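## 3. Washing and drying soft toys

Please read the whole section before you start. It is for felt, plush and fleece toys with normal filling. For toys with a battery or a sound box, see section 5.

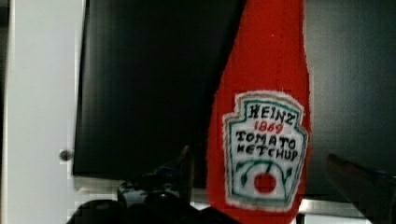 Before the first wash, look for the care label and follow it if it says something different from this guide.

1. Check all seams. If a seam is open, sew it closed first.
2. Put the toy in a Claline wash bag and close the zipper fully.
3. Set the water to cold and choose the gentle program. Spin speed must stay under 1,000.
4. Use a small amount of liquid soap. Do not use powder, it stays inside the felt.
5. After the wash, press the water out with a towel. Do not twist.
6. Form the toy with your hands and lay it flat on the rack. Turn it 3 times during drying.

**Note:** Red and dark blue felt can lose color in the first washes. Wash these toys alone.

**Caution:** Do not put felt in the tumble dryer. The heat makes it smaller and hard, and this can not be repaired.

**Caution:** Keep toys away from small children until they are dry also inside. Press the thickest part with a paper tissue to check it.

If the filling has made lumps, pull them apart slowly from outside with your fingers. Xiuying Lei added a drawing of this in March, see the last page.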